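Draft angle (wall thickness in moulded drinkware)

Tumbler (drinkware)

By Tumelo Ntuli
July 19, 2022

A tumbler is a flat-bottomed drinking vessel without a handle, stem or foot. The term covers glass, metal, ceramic and plastic vessels, and in everyday Australian use it overlaps with "cup" and "beaker". This article deals mainly with the reusable plastic tumbler and, more briefly, with the closures used on the bottles it is commonly filled from.

Shape and draft

Most plastic tumblers are wider at the mouth than at the base. The slope of the wall is known as draft and is a requirement of injection moulding. As the plastic cools it shrinks onto the core, and a wall with no slope grips the core along its full height and may be scuffed or distorted when it is pushed off. A draft of one or two degrees per side is usually enough for a polished core. Textured surfaces need more, the amount rising with the depth of the texture.

Draft also allows stacking. Two tumblers with identical walls will slide together until the outside of the upper one meets the inside of the lower one, at which point they tend to wedge. To prevent this, many designs include a stacking shoulder, a small internal step on which the base of the next tumbler rests. The height added to a stack by each extra tumbler is called the stacking pitch. A low pitch saves storage space but makes separation harder, particularly if the tumblers are stacked damp and a partial vacuum forms between them.

Stability depends on the base diameter and the height of the centre of gravity. A strongly tapered tumbler has a small base and carries more of its contents high up, and so tips more readily when full. Institutional patterns are for this reason often shorter and less tapered than domestic ones.

Materials

Polypropylene is the usual choice for opaque and translucent tumblers. It is light, tolerates hot water and resists cracking when dropped at room temperature, although ordinary grades become brittle in the freezer. Polystyrene is clear and stiff but breaks easily. Styrene-acrylonitrile is tougher and was common in picnic sets. Polycarbonate is clear and very strong, but has lost ground in domestic ware to copolyesters. Melamine, a thermoset, is compression moulded and can't be remelted; it is unsuitable for microwave use.

Colour is normally added as masterbatch, a concentrate of pigment in a carrier resin, let down into the natural material at the press. Pale shades are less forgiving than dark ones. Specks of degraded resin show up clearly, and a change of colour on the same machine requires a longer purge when moving from dark to light.

Rim and surface finish

The rim may be plain, rounded or beaded. A plain rim is the simplest to mould but must be free of flash, the thin fin of plastic that forms where mould halves meet badly. A rounded rim is more comfortable to drink from and stiffens the mouth slightly. Matte exteriors hide scratches and finger marks better than gloss, though they can hold tannin stains if the texture is coarse. Interiors are generally kept smoother for ease of washing.

Closures on filled bottles

The ordinary screw cap has a ribbed skirt for grip and, beneath it, a tamper-evident band. The band is joined to the skirt by fine bridges that break on first opening. Printing applied to a bottle or its closure at the filling line may carry a date, a time or a batch number, in any combination, and is usually laid down by ink-jet or laser.

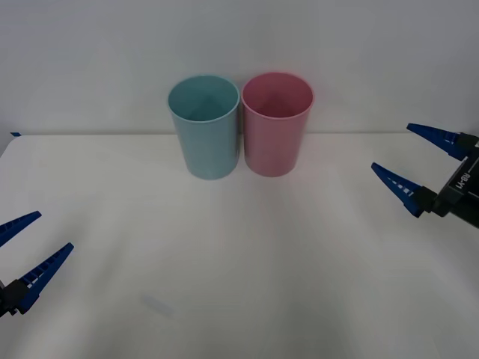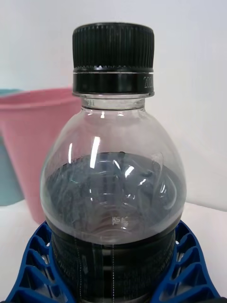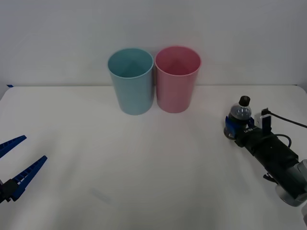 Plastic tumblers (first and third) and a clear bottle with a ribbed black cap (second).

Naming of patterns

Tumbler patterns are seldom named consistently between makers. The Tirkside pattern, a tall form with a moderate taper, was sold in sets of four and later six, while the Flivine was a squat version of the same moulding intended for canteens. Trondetti tumblers had a beaded rim and can be told apart by the ring mark inside the base. The name Čierny was applied only to the black colourway and is sometimes wrongly given to the whole range.

Care and wear

Polypropylene tumblers are generally placed on the top rack of a dishwasher, away from the element. Repeated washing dulls the surface and may fade some pigments, reds and pinks sooner than blues. Fine white lines near the base are stress marks and indicate that the tumbler has been bent or wedged. A tumbler with a cracked rim should be discarded - the crack can't be cleaned properly and will lengthen with use.

Contact the editors | Copyright 2022 | Back to top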